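Trelard Attendance and Conduct - Administrator Guide
Filed under: School Admin > Student Records > Setup
4 min read

Section 9. Setting up tardy referrals

Tardy referrals are off by default. Complete this section after the bell schedule has been imported and before the first day of classes. You need the Building Administrator role.

9.1 Define the tardy window

1. Go to Settings > Attendance > Periods.
2. Select the period set for your building. Schools with a late-start schedule have two sets, and each must be edited.
3. In Grace Minutes, enter a whole number. A student scanned in after this limit is marked T.
4. In Absent After, enter 18 or the value in your district's policy. Past this limit the code changes from T to A.
5. Click Save Set.

Note: Changes apply from the next period. Codes already posted are not recalculated.

9.2 Create the referral rule

1. Go to Conduct > Rules > New.
2. Set Trigger to Tardy Count and enter the threshold.
3. Set Reset to Grading Term or School Year.
4. Under Action, choose Notify Counselor, Assign Detention or Draft Referral.
5. Leave Auto-Submit cleared. Drafts then wait in the assistant principal's queue.
6. Click Activate.

CAUTION: With Auto-Submit checked, a referral enters the student's conduct record with no staff review. Removing it requires a records request to the district office.

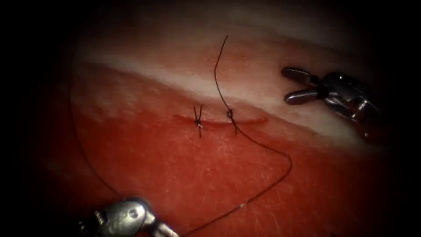 9.3 Exempt codes

Bus delays and nurse visits should not count toward the threshold. Open the rule, select the Exclusions tab and add each code on its own line. Wildcards are not accepted. If your buses are tracked in Govurau, the late-bus code is passed over each morning and must match the exclusion exactly - including case.

9.4 Test the rule

1. Click Run Preview and select a past term.
2. Check the list of students who would have been referred.
3. Adjust the threshold if needed and run the preview again.

Preview results are deleted at sign-out.

Comments (3)

Kwaku Asante
Our preview for last September listed 93 students. The late-bus code was in lower case in the exclusions. Fixed it and the list is down to 9.

Dagim Lemma
Does the Grading Term reset follow the term dates in the calendar or the date grades are posted?

Kwaku Asante
Calendar dates. We post grades a week later and the counts had already cleared.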